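Budgeting for a first robot cell in a vehicle training workshop
Asked in Equipment and Procurement
Viewed 200 times
3 replies

Bríd Doherty

Our college has been asked to submit a capital bid in January for automation equipment to be used in the vehicle technology workshop. The intention is that a robot arm would take over part of the repetitive fastening work on engine components, so that learners may see how such work is organised in industry. Manual work would continue alongside it.

We have received two outline proposals. The first, from Stanitz, is for a fixed arm with guarding, a driver tool and a controller cabinet. The second, from Cesance, is for a lighter arm on a wheeled base, which could be moved between bays. Both suppliers state that their price excludes fixtures, and neither has visited the workshop.

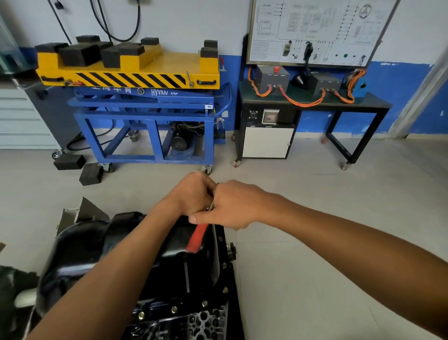
My difficulty is that the finance office requires a single figure covering the whole life of the equipment, and I have been given only the purchase price. I should be grateful for advice on the following points. Which costs are most often left out of a first bid? Is it reasonable to ask a supplier for a trial on our own parts before an order is placed? Should the floor space be costed, given that the workshop also has to hold a lift cart and an electric vehicle training bench?

El Fassi
Accepted reply

The item most often left out is the fixture. An arm can only repeat its work if the part is presented in the same place each time, and an engine casting will need a proper stand with locating pins. Your present practice may be to work on the floor with hand tools, and a person will adjust to that without thinking. An arm will not. I would ask for the fixture to be quoted as a separate line, with a second line for each further part you wish to handle.

Other lines to include are the risk assessment and any guarding that follows from it, electrical work, delivery and lifting into position, staff training, spare tool bits, and the yearly service. In our own bid, integration and fixtures came to more than the arm itself.

A trial is entirely reasonable. Send the supplier one casting and a full set of its bolts, and ask for 20 complete cycles to be carried out in the presence of your staff. Failed cycles should be recorded together with their causes. Some suppliers charge for this – ours deducted the fee from the final invoice.

As to floor space, your finance office may not want a rent figure, but do draw the full reach of the arm on the plan before you choose between the two proposals. Anything on castors tends to be parked wherever there is room, and the bid should say where it will stand when the cell is running. A movable base also has to be set up again after each move, and the hours should be counted.

Stultuteo

Go for the movable one. Ours was delivered 18 weeks after the order, so check that against your term dates.

Cesance quoted us as well, and the software licence was on a different page from the price. Please read all the pages.

Bríd Doherty

Thank you both. I have asked each supplier for a revised quotation with fixtures and licences shown separately, and Stanitz has agreed to a trial on one of our castings. The licence was indeed on a different page.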